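Preguntas frecuentes sobre las salas de estudio Segura

¿Quién puede reservar una sala?
Cualquier persona con carné de socio en vigor. Los menores de 14 años tienen que venir con un adulto, que permanecerá en la sala durante toda la reserva.

¿Cuánto dura cada turno?
Dos horas, prorrogables si no hay nadie esperando. La prórroga se pide en el mostrador antes de que termine el turno.

¿Cuántas personas caben?
La sala Vuna admite hasta 6 personas y la sala Lultdale, la de las gradas, hasta 20.

¿Puedo llevar comida o bebida?
Bebida sí, comida no. Si se derrama algo sobre el fieltro, avise en el mostrador y no lo frote.

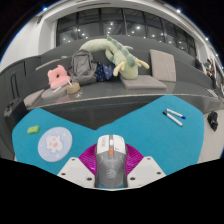 ¿Qué hago con mis cosas mientras trabajo?
Las superficies de fieltro se reservan para el material de trabajo y las gradas para los objetos personales. En el fieltro azul verdoso pueden quedarse los rotuladores de pizarra, la esponja verde y el posavasos; los peluches, los cojines y los vasos con pajita van mejor en los escalones. Deje siempre un paso libre para subir y bajar.

¿Los rotuladores manchan el fieltro?
Sí, y la mancha no siempre sale. Déjelos con el capuchón puesto. Si uno ya no escribe, entréguelo en el mostrador y le daremos otro.

He olvidado algo. ¿Dónde lo reclamo?
Escriba a Milagros Pacheco desde el formulario de contacto e indique la sala y la hora. Los objetos se guardan 20 días. Los vasos y botellas, solo 5.

¿Hay que recoger al salir?
Sí. Borre la pizarra, devuelva los rotuladores a su caja y retire sus pertenencias de las gradas. La limpieza del suelo corre de nuestra cuenta.

¿Abren en verano?
En julio, solo por la mañana. En agosto las salas permanecen cerradas.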